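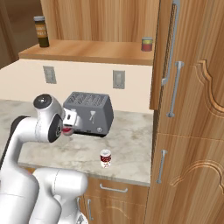
Nudden Kitchen Episodes - Good Practice Notes and Data Card

Welcome, and thank you for reading this before you download anything! The Nudden set holds 705 simulated kitchen episodes, almost all of them pick-and-place work with small cans on a counter, and these notes are the house rules we ask everyone to follow when adding to it or reporting results on it.

What counts as an episode

One instruction, one target object, one attempt. If the instruction says "the can" and there are two cans in reach, please rewrite it so a stranger could tell which one you mean. We were sloppy with this in the Karkmont release and ended up relabeling 97 episodes by hand, which took most of September and a good deal of coffee.

Clearance and contact

Appliances are treated as fixed obstacles unless the instruction names them. A held object may pass close to a toaster, but touching it gets the episode the tag contact_fixed, even if the can lands exactly where it should. Keep those episodes in - they are useful - and leave the tag on. The same goes for wall plates, cabinet handles and the edge of the counter.

Failures

Please don't prune them. A dropped can is tagged drop, a missed grasp is tagged miss, and anything you can't decide on goes to review with a short note in plain words.

Splits

Scenes are split by kitchen layout. We hold out 11 of the 37 layouts for testing, and we'd be grateful if you didn't tune on them (the Stimadthorpe loader hides them by default, but it is easy enough to get around).

Known gaps

Lighting is on the gentle side throughout. Nothing here should be used as evidence that a policy is safe on a physical arm near people.

Changes

v3: contact tags rechecked with the Štěpánek script
v2: instruction wording cleaned up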